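Séance de dédicace Kulsoom Khokhar en juillet, quelqu'un y va ?
Forum Lectures & rencontres > Événements

plume_de_biais
Bonsoir. Vu passer l'annonce ce matin, Kulsoom Khokhar signe son recueil à la librairie Dokosby en juillet. Billet + livre = 30 euros. Quelqu'un a déjà fait une dédicace là-bas ? Faut arriver combien de temps avant ? J'y connais rien, ma dernière c'était au lycée.

ratdebiblio
Fait celle de Khurram Kazmi l'an dernier. Deux heures d'attente, debout, dans l'escalier. Très sympa lui par contre, il prend le temps, trop même. Prévois de l'eau.

plume_de_biais
Ah oui quand même. Et on peut ramener ses anciens livres ou c'est que le nouveau ?

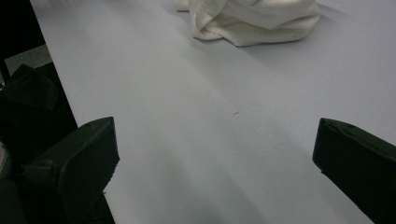 Parce que j'ai les deux premiers chez Tellen, dont un dans un état... lu dans le bain. Ça m'embêterait de payer 30 euros et de repartir sans la signature sur celui que j'aime vraiment.

ratdebiblio
Pour Kazmi c'était le nouveau + un ancien. Pas plus. Après ça dépend de l'auteur je pense.

Marge_Haute
30 euros pour faire la queue, désolée mais non. Une dédicace c'est gratuit. On achète le livre si on veut, on dit bonjour, on repart. Depuis quand on vend des billets pour ça ?

ratdebiblio
Le livre est compris hein. Il coûte déjà presque ça.

Marge_Haute
Et si je l'ai déjà ? Je l'achète deux fois ? Super.

zbhutto
Bonjour, Zubaida Bhutto, je donne un coup de main à l'organisation côté Dokosby. Vite fait entre deux trains :
- ouverture des portes 17h, signature à partir de 17h30
- 469 billets, pas un de plus, la salle ne suit pas
- un ancien titre accepté en plus du nouveau
- si vous avez déjà le livre, le billet donne droit à un autre titre de l'auteure au même prix, faut demander en caisse
Photo oui, vidéo non. Pour le reste écrivez à la librairie, je suis pas souvent ici.

plume_de_biais
Génial merci ! Ça répond à tout.

Marge_Haute
Ok pour l'échange, je savais pas. C'était marqué nulle part sur l'annonce. Ca reste payant pour dire bonjour.

gribouille
469 personnes à une table, faites le calcul. Même à une minute chacun ça fait presque huit heures. Elle va signer jusqu'à l'aube la pauvre

zbhutto
Il y a plusieurs créneaux, c'est écrit sur le billet. Tout le monde ne passe pas le même soir.

gribouille
Ah. Autant pour moi.
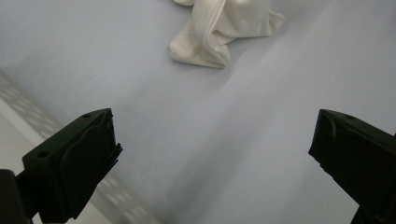
N'empêche, à la soirée Gikance ils avaient promis des créneaux aussi et au final tout le monde était mélangé dès 18h. J'y étais, on m'a marché dessus. Donc j'attends de voir.

ratdebiblio
Gikance c'est pas du tout les mêmes organisateurs. Comparer les deux c'est un peu facile.

gribouille
Je compare des files d'attente, pas des gens.

encre_seche
Question bête : elle personnalise ou juste signature ? C'est pour offrir à ma soeur, elle peut pas venir. Fan de la première heure, elle suivait déjà le blog quand il y avait 2366 abonnés, elle me le ressort à chaque repas.

plume_de_biais
Mdr. Aucune idée pour le prénom, mais dans l'entretien avec Razia Bhutto elle disait qu'elle aimait bien faire un petit mot. À vérifier, je cite de mémoire.

Marge_Haute
Razia Bhutto c'est de la famille de la dame au dessus ?

zbhutto
Non, rien à voir, on me le demande tout le temps. Pour le prénom oui, notez le sur un papier, lisiblement svp. Ça va beaucoup plus vite.

encre_seche
Merci bcp. Je prends deux billets du coup. 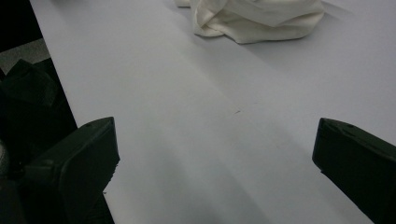

Enfin si ça passe, le site de paiement Tkachuk me jette à chaque fois à la dernière étape. Essayé 4 fois. Vous aussi ?

ratdebiblio
Passé du premier coup hier soir, sur ordi. Sur le téléphone ça ramait.

gribouille
Pareil, téléphone = page blanche. Appelle la librairie sinon, ils les mettent de côté.

encre_seche
Passé sur l'ordi ! Créneau de 19h. Si qqn est sur le même faites signe.

plume_de_biais
19h aussi :) j'aurai le livre gondolé sous le bras, tu peux pas me rater.

Marge_Haute
Bon. Il reste des places à 17h30 ? Je demande pour une amie.

ratdebiblio
Mais oui, une amie. Il en restait tout à l'heure, dépêche.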